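Home Files Changelog Issues Contact

# Corow: workshop service records

Corow is a set of 971 service records from independent garages, covering wheel balancers, tyre changers and two-post hoists. I started it because I love old shop equipment and couldn't find anything open on how it wears out - now there are 12 garages sending in job sheets, and I'm thrilled with how it's grown!

## What's in it

Each row is one visit. The columns are machine type, age in years, fault code, parts fitted, labour hours and a free-text note from the technician. There are 17 fault codes, listed in `codes.csv`. Notes are left as typed, so expect "brg noisy, replaced" and plenty of creative spelling (the balancer notes are my favourites).

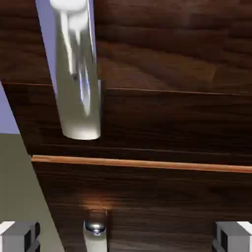
Simulated render: glossy white cylinder against dark brown wood grain.

## Known gaps

Hoists are thin on the ground, with only 40 rows. Labour hours from the Vorkeo garage were rounded up to the half hour until March, so don't mix them with the others without checking the `rounded` column. Customer names and number plates have been removed.

## Using it

Load `corow.csv` as UTF-8. Dates are day first. Share it, colour-code it, build a fault predictor with it - and please send me whatever you make!

## Thanks

Nahom Woldemariam wrote the cleaning script and Brittany Caron sorted out the fault codes. Corrections go to Yolanda Cusi through the Issues page.

Last updated September 23, 2021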